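Search for news, events, people
Search
Go

Bivar Mending Room throws its doors open for a second season

Shares 30 Comments 14

Great news for anyone with a wobbly chair or a drawer that won't shut - the Bivar Mending Room is up and running again, and it looks better than ever. The long-awaited second season began in July in the old seed store behind Hailu Street, and every place for the opening evening had gone well before the kettle went on.

The idea is as simple as it was last year. You bring in something from home that needs a screw, a spacer, a bracket or a new foot, and you work on it yourself with a bit of help from whoever is at the next bench. It costs nothing to come along, and tea is included (so is cake, if you get there early enough). Last season the room saw 536 repairs through its doors, from pushchairs to a very old birdcage, and hopes are high for more this time.

The biggest change is the benches. The old trestles have gone, and in their place are proper maple worktops, pale and solid and already picking up a few scuffs and marks. There's room to lay out your bits, put a cordless screwdriver down within reach and get stuck in. Printed plastic parts are a big thing this year too, in some wonderfully loud colours, and they are popping up all over the benches beside the everyday tools.

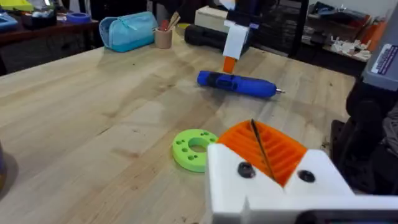

Rohani Lubis would like to see even more of the printed parts. A washer in an odd size used to mean three shops and a bus ride, she told us, and now she can draw one at the kitchen table and try it on her garden gate the same evening. Her first was far too thick. The second went on beautifully, and she has since made a set for her sister's gate in Gukport.

Newcomers are very welcome, and you don't need to own a single tool. The Neltia shelf by the door has screwdrivers, bits and pliers to borrow for the evening, all signed out in the blue notebook. If you do bring your own, put your name on them, as one cordless screwdriver looks very much like another by nine o'clock!

Doors open at 6.30pm and the last repairs start at 8.30pm. Sessions last about 30 minutes each, though you can book two together for a bigger job. Large furniture should come in by the yard gate - the front steps are steep and the turn at the top is tight. Bookings are taken at the counter or by phone.

Share this story 30
Read all 14 comments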